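Datasets > Food and Kitchen > Clarville Household Measures > README

# Clarville Household Measures (CHM)

Volume-to-weight conversions for dry pantry goods, compiled from home kitchen records.

Maintainers: Bujar Karagiannis, Špela Ristić
Last revised: September 9, 2024

## Summary

CHM is a table of 2,611 paired measurements. Each row gives a volume in a household measure (metric cup, tablespoon, teaspoon) and the weight in grams recorded for that volume. It covers 30 ingredients, all sold dry: pulses, grains, flours, sugars, seeds and a small number of dried fruits.

The table was built to replace the conversion chart in the Favden recipe software, which mixed US and metric cups without labelling them. It can be used on its own.

## Files

- `measures.csv` - main table, one row per measurement
- `ingredients.csv` - ingredient codes, common names and alternate names
- `households.csv` - household codes, cup type and scale resolution
- `CHANGES.txt` - revision notes

All files are UTF-8 with Unix line endings. Decimal separator is a full stop. Empty fields mean not recorded; there is no sentinel value.

## Columns in measures.csv

| Column | Type | Notes |
|---|---|---|
| `row_id` | integer | Stable between versions |
| `ingredient` | string | Code from `ingredients.csv` |
| `household` | string | Code from `households.csv` |
| `measure` | string | `cup250`, `tbsp20`, `tbsp15`, `tsp5` |
| `fill` | string | `level`, `heaped`, `packed` |
| `grams` | decimal | Net weight, container excluded |
| `flag` | string | See Flags |

Australian tablespoons are 20 mL. Contributors who owned a 15 mL spoon were asked to say so, and those rows are coded `tbsp15`. The two should never be pooled. Version 1 pooled them, and any figure taken from it for baking powder or salt should be discarded.

## Weighing procedure

Place the empty bowl on the scale and zero it. Fill the measure from the bag with a scoop, level with the back of a knife, and tip the contents into the bowl. Wait for the display to settle and write down the figure before lifting the bowl. Zero again between measurements.

Do not dip the measure into the bag. For flours, dipping compresses the contents and gives a heavier result than spooning.

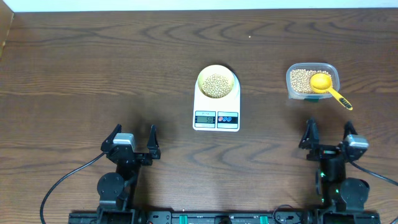
Soybeans in a yellow bowl on a digital kitchen scale, display reading 50.

Whole pulses are the least troublesome group. They do not compact much, and level cups from different households agree closely. Most of the spread comes from bean size, and variety was recorded only where the packet gave one. Split pulses are coded separately from whole.

Flours are the most variable. Of the flour rows, 479 carry a fill value of `level` and are suitable for general use. The remainder are `heaped` or `packed` and are kept for comparison only.

## Flags

- `R` - reading repeated by the same household and retained
- `S` - scale resolution coarser than 1 g
- `T` - transcribed from paper; original sheet not kept
- `X` - value disputed, excluded from summary figures

There are 515 rows flagged `T`. Most are from the first November intake, when record sheets were posted in and keyed by hand. Digit swaps were checked by comparing each value with the ingredient median, which catches 81 for 18 but will miss 65 for 56.

## Known problems

1. Brown sugar has no separate code for dark and light.
2. Rolled oats and quick oats were merged under `OATS` until version 3. Rows older than that cannot be split.
3. Humidity was not recorded. Salt and icing sugar are likely to be affected.
4. Household `H07` used a cup of unknown origin. Its rows are flagged `X` pending a check against a calibrated jug - the cup may be a 240 mL one.
5. Teaspoon rows are unreliable for light ingredients at 1 g resolution. Dried herbs were left out for this reason.

## Use

Filter on `fill = level` and drop `X` before calculating averages. Use the median per ingredient; some groups are small and a single odd row will shift the mean. Do not convert `cup250` values to US cups by scaling alone if the result is to be printed to the gram.

Corrections should quote `row_id` and go to Špela Ristić through the issue tracker.

Related datasets
- Tsegaye Grain Moisture Tables
- Butero Bakeware Volumes
- Favden Ingredient Synonyms
- Clarville Oven Temperature Log

This site uses cookies to remember your download settings. Accept | Manage preferences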